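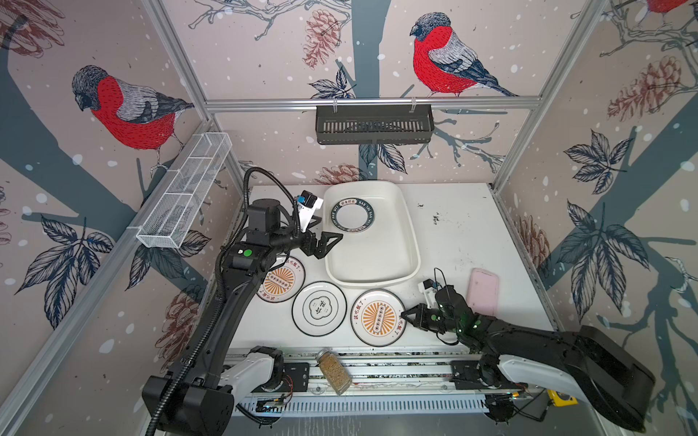
*Bullfinches and pine cones on the wallpaper, white tray on the table.*

## First time leading a student service week. How do I split the time between prayer and work?

**Posted by coltano_kate, Jan 23, 2019**

Hi all! I'm a junior and I just got picked to lead our campus ministry's spring service week in Dolton. I went last year as a regular team member and loved every bit of it (even the drywall dust), so I'm over the moon about this and also a little scared.

We have 14 students signed up. The host church has us painting two Sunday school rooms, sorting the food pantry and running an afternoon kids' club. Last year our leader did morning prayer at 6:30 and evening worship at 9, and by the third day half the team was falling asleep in both. I want prayer to be at the center of the week, but I also want people awake enough to hold a paint roller.

Two things I'd love help with:

- How long should group prayer be, and when?
- We still need to raise $609 for the van and gas. Is a bake sale worth the trouble, or should we just send letters?

We have our first team meeting in early February, so I've got a bit of time. Thank you!!

---

**Tiago Bettencourt**

Congratulations, you're going to have such a good week! I've led six of these and I still get excited when the sign-up sheet goes around.

On prayer: go shorter and more often. What has worked best for my teams is 20 minutes after breakfast, five minutes standing up in the work area before anybody grabs a tool, and then a longer time in the evening right after dinner. Right after dinner is the big one. At 9 o'clock everyone has showered and sat down on a soft couch and you've lost them. At 6:45 they're still talking about the kid who beat them at kickball, and that turns into prayer very easily.

Hand out the evenings, too. Ask a different pair to lead each night and tell them before you leave home, so they can think about it. My quietest student ever, a sophomore who barely spoke on the drive down, read Psalm 121 and then asked each of us to name one person we'd met that day. We went 50 minutes and not one person looked at a clock. I would never have planned that.

Please keep one block of the week empty. We do Wednesday afternoon... well, whichever day is your middle day. No work, no program, phones in a bag if the team agrees to it. Some will nap, some will walk, some will sit in the sanctuary. Check with the host church first so they aren't counting on you for those hours.

For the painting, ask the pastor or whoever runs the building these things now:

- Is the paint already bought, and is it enough for two coats?
- Are the walls washed and patched, or is that part of the job?
- Who signs off on the color? (We once painted a whole nursery the wrong yellow.)
- Where do the kids meet while the rooms are drying?

And for the kids' club, find out about background checks this week. Some churches need them back before you arrive, and the paperwork can be slow.

On money, letters, every time. We raised $459 from one batch of letters the year our bake sale brought in 80 bucks and used up an entire Saturday. Keep them to one page, have each student write their own, and put in a line asking for prayer even if the person can't give. People write back to that line! I have a whole shoebox of those replies.

---

**tosh_mom_of_4**

Do the bake sale anyway, it's fun. Ours made $333 after second service because we put out coffee with it. Cinnamon rolls go first. Set out a jar too and don't price things.

---

**Gaseo Street Youth**

Agree with Tiago on most of this, but I'd keep an early morning option. We make 6:30 prayer open to whoever wants it and nobody gets asked why they weren't there. Usually four or five come and it's one of the sweetest parts of the trip.

Also, bring a notebook and have the team write down names of people they meet. We pray through ours at the reunion in the fall.

---

**coltano_kate**

These are so good, thank you! I'm stealing the after-dinner idea and the optional early one. Just emailed the church about the background checks and they do want them, so I'm really glad I asked. We're going to try letters first and then cinnamon rolls if we come up short. Tiago, does the list of evening pairs go out with the packing list, or do you ask people one on one?

**Tiago Bettencourt**

One on one! Then I put it on the packing list so they remember they said yes.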